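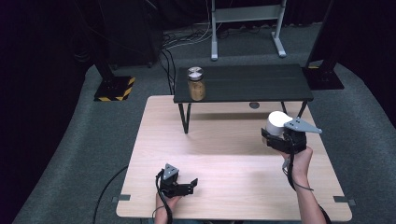
Fig. 3. Ninh riser in place, jar at the left end of the top.

3. Setting Up and Loading the Riser

This section covers placing the Ninh riser (part no. 1553) on a table, loading it with jars and small containers, and moving it for cleaning. If the legs are not yet attached, go back to Section 2 before you start.

3.1 Choosing the position

1. Clear the table and wipe it with a damp cloth. Dry it with a second cloth. Grit left under a leg will scratch the table as soon as the riser is pushed.

2. Carry the riser with one hand under each end of the top. Do not carry it by the legs.

3. Set it down toward the rear of the table. Leave enough open surface in front to put down whatever you take off the riser.

4. Check that all the feet rest fully on the table. If the table has a cable hole, the riser may stand over it, but no foot may sit on the edge of the hole or on its cover.

5. Press lightly on each corner of the top. If the riser rocks, loosen the leg screws half a turn, press down on the middle of the top, and tighten them again in the order shown on the parts sheet.

Note: Rocking can also come from the table. Turn the riser end for end and press again. If the same corner of the table is low, fit a Lendex felt pad under that foot. The pads come in a bag of 4.

CAUTION: Place the riser on a level surface only. Do not stand or sit on it, and do not stack a second riser on top.

3.2 Loading jars and glasses

The top is meant for items in daily use: jars of spread, sugar, coffee, salt, glasses. Heavy cookware and small appliances belong on the table itself.

1. Close all lids before you put jars on the riser. Turn each lid until it stops, then wipe the bottom of the jar. Oil from nut butters and similar spreads creeps down the outside of the glass and leaves rings on the dark finish.

2. Put the heaviest jar on first, over or just inside one pair of legs. Add lighter items toward the middle.

3. Lift jars to move them. Sliding a glass base across the top will dull the matte surface in time.
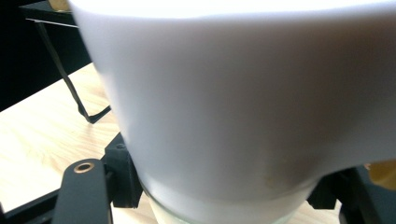 Photo: Janelle Magbanua

4. Pick up glasses and glass jars by the body. A lid that feels tight may still let go when the full weight hangs from it, and a lid that has only been rested on the rim will come away at once.

5. Keep all items inside the edges of the top. Nothing should overhang.

Note: A single jar can stand at one end without anything to balance it at the other, as long as it is within the limit printed on the label under the top. With a full load, spread the weight over both ends.

3.3 Using the space in front
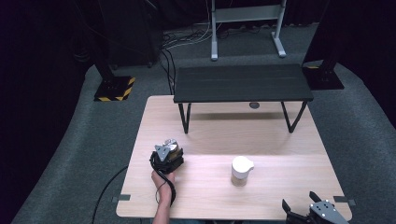
Pouring is done on the table, in front of the riser, and never on the riser top. Spills on the top run into the grooves and are hard to get out once dry. A small white pitcher with a spout, set well forward of the riser as it is here, can be picked up and tipped without the hand or the spout meeting the edge of the top. Watch the ends as well: the legs angle outward, so a container pushed in close beside them can catch a foot. Low items such as saucers and coasters may be kept underneath between uses, provided they slide out without touching the legs.

CAUTION: Do not put hot pans on the riser top. The finish softens with heat, and the marks cannot be polished out.

3.4 Moving and cleaning

1. Take everything off the riser before moving it.

2. Lift it straight up and set it on a towel – a bare floor may chip the feet.

3. Wipe the top along its length with a soft cloth and warm water with a drop of dish soap. Dry it the same way.

4. Clean the table where the riser stood. Follow the line of the grain, using long strokes from one side to the other,

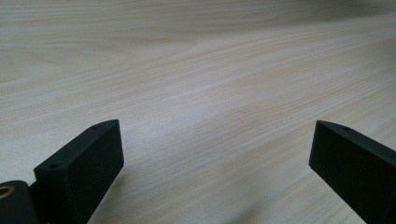 and go over the area again with clean water so that no soap film is left. On a pale tabletop the film shows up as dull streaks when light falls across it from the side.

5. Let the table air-dry, then put the riser back and repeat the corner check in 3.1, step 5.

Note: On Mullach tables the surface can lighten with exposure to the sun, and the area under the riser may stay a shade darker. Shift the riser a little every January and again in summer to even this out.

Do not use scouring pads, bleach, or furniture polish with silicone on either surface. For replacement feet or screws, contact Waretti parts service and give the part number above.

Section 3 text: Aušra Grīnberga. Revised 10/22/25.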